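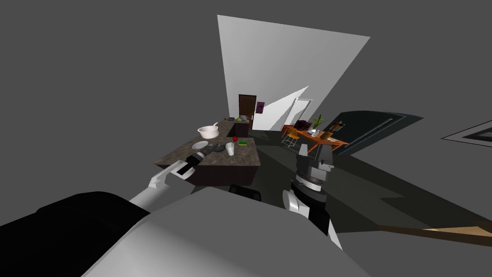
2 min read

Print | E-mail

June, by Aleksi Harju

Project report, Cullar kitchen task

Goal for the term was simple to write down: collect enough teleop demos in sim to train a two-arm policy for clearing a kitchen island. Plates, cup, bowl, sponge, apple. Export the lot, train, report back.

Setup. Kitchen built in Natis, driven with the Tirkeck hand controllers. View is from the robot's head, tilted, so the island runs off at an angle and both arms come up from the bottom. Takes getting used to. First week of my demos mostly thrown out.

The plate was the hard part. It lies flat and the left gripper has to come in low over the near edge of the counter, and the fingers are thick. Small gray dish right next to it as well. Too low and the gripper clips the stone top, physics goes crazy, episode gone. Cup and apple much easier.

Collected 3181 episodes total. Kept about 2400 after filtering. Filter rules: drop anything with a counter collision, drop anything where the operator sat still for more than 5 seconds, drop dropped objects (unless picked up again, those we kept on purpose, the policy should see recoverys).

Training. First run on 1000 episodes, second on everything kept. First one reached for the cup no matter what. Second was better on the plate but the right arm hardly moved. My guess is the demos, most operators are right handed but the plate start poses were all on the left, so the right arm just waits. Need to mirror teh start poses.

Still to do: more lighting changes, move the stool around, rerun with 2 camera views. Keskinen export script still writes the gripper width in the wrong units, fix is in my branch, please dont use the old one.

Contact | Copyright Cullar student projects | Back to top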